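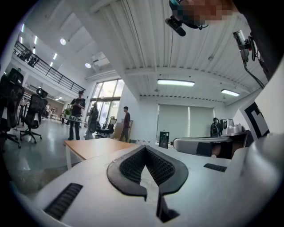
Bench power supply trips when second unit is switched on
Forum > Electrical > Small Workshops

multon_dk
Posted Monday, 7:40 am
I have two Arport bench supplies on one 15 A circuit. Either one runs fine alone. With one already running, switching on the second trips the breaker maybe one time in four. Steady draw with both loaded is 300 W on a plug-in meter, so the circuit is nowhere near its limit. Breaker is a standard thermal-magnetic type, original to the building. Is this inrush or a bad breaker?

coilwinder1414
Inrush. A supply of that type has large input capacitors and they look like a short for the first half cycle. The meter you used averages over a second or so and will never show it. Whether it trips depends on where in the cycle you close the switch, which fits your one in four.

Bakhtiari
I would not settle on inrush yet. The magnetic part of a 15 A breaker usually needs many times rated current before it lets go, and a single small supply on a long branch run often can't reach that. Wire resistance limits the peak. How long is the run, and how old is the breaker?

multon_dk
Run is 60 feet of 14 gauge. Breaker age unknown, the panel label is unreadable.

coilwinder1414
60 feet out and 60 feet back is 0.3 ohm. That still allows a peak of a few hundred amps if the supply has no limiter. So the wire does not rule it out.

Bakhtiari
It does if the supply has a thermistor on the input, and most do. Check that first.

multon_dk
Opened one up. There is a thermistor, a black disc next to the fuse. No markings I can read.

Musum
Two things to add.
1. A thermistor only limits when cold. If you switch off and back on within a minute it is still hot and does almost nothing. Were the trips after a quick restart?
2. Confirm the breaker is a plain one. A ground fault type can trip on the leakage through the input filter, and leakage from two supplies adds up. That would explain why one alone is fine.

multon_dk
No quick restarts, all first thing in the morning. And I was wrong in the first post – the breaker has a test button.

Bakhtiari
Then it is leakage, or the breaker itself. Have an electrician swap it for the same type and see if the trips stop.

coilwinder1414
Leakage alone should be the same every time. The random part still says switch-on transient to me, probably through the filter capacitors to ground.

Musum
Both can be true. Steady leakage uses up part of the margin and the transient does the rest. Try the second supply on a different circuit for a week before paying for anything.

multon_dk
Moved it to the outlet by the door, which is on its own breaker. Four mornings, no trips. Will leave it there for now and get the old breaker replaced in August when the panel is being worked on anyway.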